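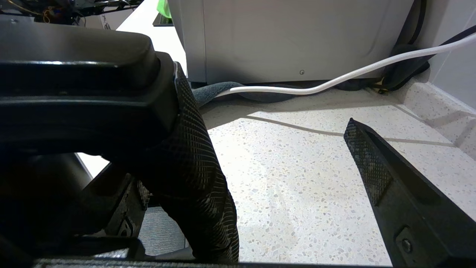

Endia Kitchen Things, version 2. Floor with small gray and tan flecks.

Summary

Endia Kitchen Things is a set of 286 pictures with names for the household objects on them. It was prepared in Grotley by Vesela Obradović and Libor Hájek. The set has 1527 labels and uses 54 object names. The subject is the ordinary kitchen in the state between two tidyings, when things which belong to the kitchen and things which do not are lying on the same counter.

Contents of the folder

pictures: all pictures, as JPEG
labels.csv: one row for one label
names.txt: the list of object names, in alphabetical order
notes.txt: remarks from the people who made the labels
LICENSE

Columns of labels.csv

picture: the name of the picture file
name: the object name, taken from names.txt
place: counter, back counter, wall, floor or other
toy: yes or no
sure: yes or no

How we name the things

We use the short everyday word. A kettle is "kettle" and its round base is "kettle base". These are two names, and the base gets its own row also when the kettle stands somewhere else.

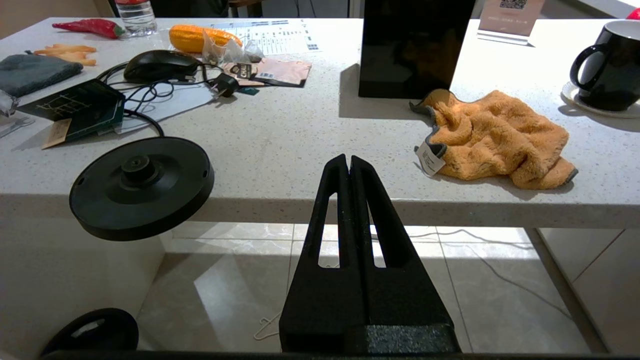
Vegetables made as toys keep the name of the vegetable and get "yes" in the toy column. So the corn is "corn", the chili pepper is "chili pepper" and the ginger is "ginger root". In version 1 we had "toy corn" and "corn toy" together, and Dušan Mikuš had to correct both by hand.

Color is not a part of the name. A yellow cup and a white cup are both "cup". If the cup is made for hot drinks and has a handle, we write "mug". A coaster is labeled separately from the mug which stands on it.

Packets are labeled "packet", with no flavor and no brand, even if the letters can be read well. Papers are "paper sheet" when they are flat and "booklet" when they have more pages. If it is not possible to decide between a box and a booklet, write "box" and put "no" in the column sure.

Cables are the most difficult. One cable with its plug is one label. When several cables are tangled, we write one label "cables" and do not try to separate them.

Surfaces

There is more than one kind of counter in the set. The names are "speckled counter" for the white one with gray dots and "wood-grain counter" for the light one with streaks.

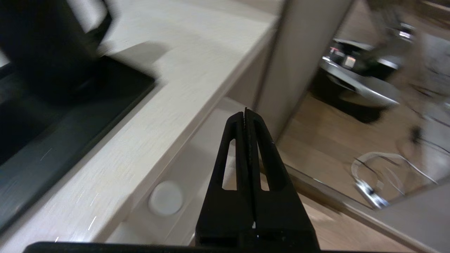 A tray is labeled as an object and never as a surface, even if it is large. What stands on a tray gets the place of the tray. Shadows and reflections are not labeled. Small scratches in a surface are also not labeled.

Big furniture and appliances (refrigerator, microwave, faucet, sink) are labeled only once in a picture, also when something stands in front of them.
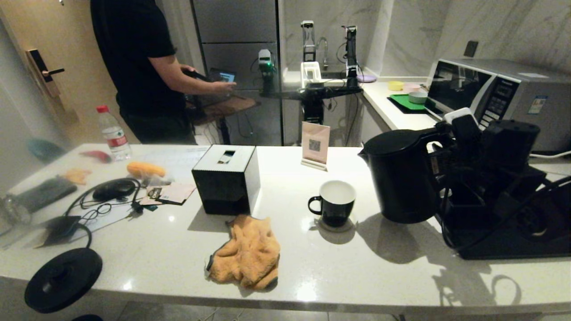 Speckled counter with mug, coaster and black kettle. The microwave is on the back counter.

Known problems

The difference between "plate" and "tray" is not always kept. Vratislav Jireš checked the bowls and cups in July, but the plates are still waiting.

"Towel" and "mat" were mixed in the first part of the set. Please look at notes.txt before you use these two names.

Corrections

Send them to Libor Hájek with the file name and the row number.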